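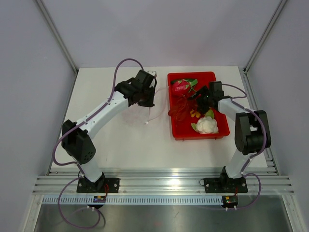
How long may a tray of food pieces be kept on loan?

The standard loan period is 13 days, counted from the day of collection, and a tray may be renewed once if it has not been reserved by another borrower.

**Food pieces and trays: arrangements for the autumn term**

September 29, 2025

The Etmont Resource Library wishes to inform member schools, nurseries and day centres of several changes to the lending of food pieces and trays. The new arrangements were agreed in May and apply to all loans made from the start of the present term. Borrowers who hold a tray issued before the summer may return it under the former terms.

The food collection remains the most heavily used part of the Library. In the last lending year it accounted for 2,434 loans, a figure which includes renewals and items taken for use within the building. Demand was highest for fruit and vegetables. Seafood, bread and dairy were borrowed less often, although several day centres have asked for them to be offered together with other kinds of food, and the new mixed tray has been introduced in reply to those requests.

**The mixed tray**

Until now, pieces have been lent in single groups, with fruit in one tray and vegetables in another. This suited simple naming work but gave little scope for sorting, and staff at the centres were obliged to borrow two or three trays and combine the contents themselves. Pieces were then returned to the wrong trays, and much time was spent at the Zikach Road store putting them right.

The mixed tray brings unlike things together from the outset. A dragon fruit and a cauliflower may share a tray with a lobster, and the group using it can decide what belongs with what. Some will sort by colour, in which case the pink of the dragon fruit and the red of the lobster usually lead to a good deal of discussion. Others will sort by where a food comes from, or by the part of a meal in which it might be served. The Library does not supply an answer sheet with the tray and has no plans to produce one.

Red has been kept as the colour for mixed trays. Members have pointed out that red pieces are harder to pick out against a red floor, particularly for those with reduced sight. A borrower who would find this difficult may ask at the desk for a plain white cloth, which should be laid in the tray before the pieces are put in. Cloths are lent without charge and should be returned washed.

**Packing and return**

Trays should be returned with every piece inside the rim. Heavier or rounder pieces, such as cauliflowers, are best placed towards a corner, where they are less inclined to roll when the tray is carried. Leaves, feelers and scales bend easily and should not be pressed under other items. Nothing should be stacked on top of an open tray.

Borrowers are asked not to use adhesive tape to hold the pieces down. The marks are difficult to remove — in two cases the tray could not be cleaned at all and was withdrawn. A folded tea towel laid over the contents is sufficient for a journey by car. Those travelling by bus or on foot may request one of the lidded carriers, of which the Library holds 36. Carriers must be reserved at the same time as the tray, as they cannot be set aside afterwards.

Each tray is issued with a printed card listing its contents. The card should be checked on collection, in the presence of a member of the desk staff, and again before the tray is brought back. If a piece has been lost or damaged, this should be written on the card in the space provided. No charge is made for a first loss. The Library would much prefer to be told of a missing piece than to discover it when the next borrower opens the tray.

**Cleaning**

Pieces may be wiped with a damp cloth and a little washing-up liquid, then dried with a soft towel. They should not be soaked, boiled or placed in a dishwasher. Where a piece has been in a child's mouth, or has been used by someone who is unwell, it should be put in a separate bag and handed over at the desk so that it may be cleaned before it is put back with the others.

**Use of the tables in Kurnulov Hall**

Members who wish to try a tray before borrowing it may do so at the tables in Kurnulov Hall, which are available on weekday mornings. A booking is advisable for groups. Food and drink may not be consumed at the tables while the pieces are in use, and real fruit and vegetables should not be brought in to stand beside them. This rule was relaxed for the harvest display last year and several pieces were stained by beetroot.

Groups are asked to leave the tables clear when they have finished and to hand their tray to the desk, where the card will be signed. Trays should not be left on the window ledge.

**Additions to the collection**

A grant from the Juntunen Fund has allowed the Library to buy 300 new pieces over the past year. Priority was given to foods which members had asked for by name and to vegetables with their leaves attached, as these were found to be more readily recognised by older visitors. The remainder of the grant has been spent on shelving at Zikach Road and on replacement cards.

Further suggestions are welcome. They should state the food required, the group for which it is intended and whether a single piece or a set is wanted. The Library is unable to accept gifts of pieces from private homes, except where they are complete, clean and free from broken edges.

**Enquiries**

Reservations may be made in person or by telephone during desk hours. A tray which has not been collected by the close of the day following the reserved date will be returned to the shelf and offered to the next borrower on the list.

Questions concerning the mixed tray, or the arrangements set out in this notice, should be addressed to Reynaldo Mercado, Lending Officer, at the main desk. Schools which have changed their address or their named contact since the spring are requested to inform him of this before making their next reservation — cards cannot be issued to a contact who is not on the register.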